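# Speaker notes -- grasp planning on a cluttered counter

**Opening (Elvira introduces, I take over)**

- Terport is the planner. Zeleke is the perception node. Keep the names apart, people mix them up.
- Planner ticks at 13 Hz. Controller runs at 400 and never waits for it.
- Wrist view first. Point out the glossy stone: depth drops out on the reflections. 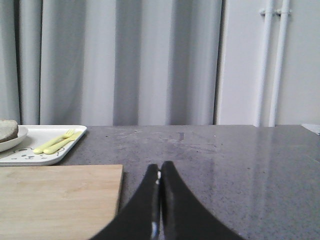

*Wrist camera, gripper closed. Cutting board at lower left, fork and knife on the tray.*

**Perception**

- Thin items first. Lemon slice on a board gives almost no height above the plane, so we segment on color and fit the plane separately.
- Fixed camera covers what the wrist loses at close range. 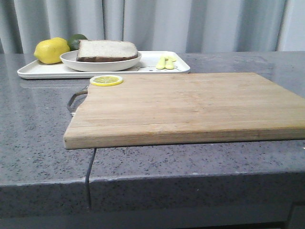
- Fusion is a plain weighted vote per voxel. Leidy tried a learned one; 246 ms per update, too slow.
- Stale voxels expire. Ask Abelardo for the decay plot if anyone wants it.

**Planning**

- Overhang is a cost term -- support polygon against the estimated outline.
- Approach poses sampled: 525. Most die in the collision check.
- Skip the Mirari comparison if past 3:40.
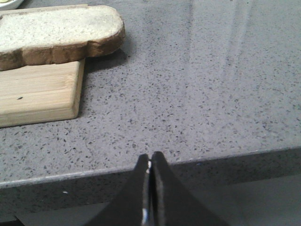 *Wrist camera. Rounded end of the bread slice extends past the board.*

- Open issue: shadow under the slice gets labeled as object.
- Questions on tooling go to Maritza.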